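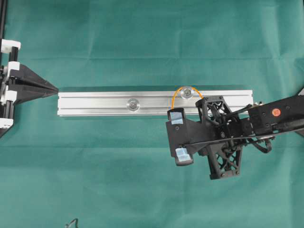 Section 4. Preparing the rail and fitting the fasteners

4.1 Scope

This section covers preparation of the Rivel aluminum rail and installation of the round fasteners on its top face. Complete Section 3 (unpacking and parts check) first. Mounting the finished rail to the bench or wall is covered in Section 5.

4.2 Work surface

1. Clear an area longer than the rail on a flat, stable table.
2. Spread a clean fabric cloth over the area. Fold creases may be left in. Pull out any bunched fabric under the rail position.
3. Check the cloth for metal chips and loose screws. A chip under the rail will scratch the finish.

Note: Do not use paper towels or foam sheet in place of the cloth. Foam compresses under load and lets the rail tip when a bolt is tightened.

4.3 Inspecting the rail

1. Lay the rail across the cloth with the fastener face up.
2. Sight along the grooves from one end. The grooves must be straight and free of burrs.
3. Wipe the rail lengthwise with a dry, lint-free cloth. Do not wipe across the grooves.
4. Check both cut ends. Remove any raised edge with a fine file, using light strokes away from the top face.

Caution: Cut ends may be sharp. Wear gloves until both ends have been checked.

4.4 Fitting the fasteners

Each fastening point uses one disc washer and one center bolt. Washers and bolts from the Visis series have a different thread and must not be mixed with Rivel parts.

1. Mark the first fastening point at the position given on the drawing supplied with your kit.
2. Place the washer flat on the rail with the beveled side up.
3. Insert the bolt through the washer and turn it by hand until the head touches the washer.
4. Mark the second point 90 mm from the first, measured center to center. Repeat steps 2 and 3.
5. Check the spacing again before tightening. The washers can shift while the bolts are loose.
6. Tighten each bolt with the key supplied. Stop when the washer can no longer be turned with a fingertip.

Caution: Do not use a powered driver. Overtightening dishes the washer and damages the thread in the rail. Damaged threads cannot be repaired on site.

4.5 Routing wire at a fastener

Where a wire passes a fastening point, keep it clear of the underside of the washer while the bolt is being tightened. Leave enough slack for the wire to form an open curve. If the insulation is flattened or nicked, replace the full length. Do not tape it.

4.6 Final check

Slide a strip of paper against the edge of each washer. If the paper goes under the washer at any point, loosen the bolt, reseat the washer and tighten again. Recheck all bolts after the first 37 hours of use and after every 1,000 hours from then on.

Replacement washers and bolts are listed under kit 13 in the Drenovis parts list.

Revised 29 August 2020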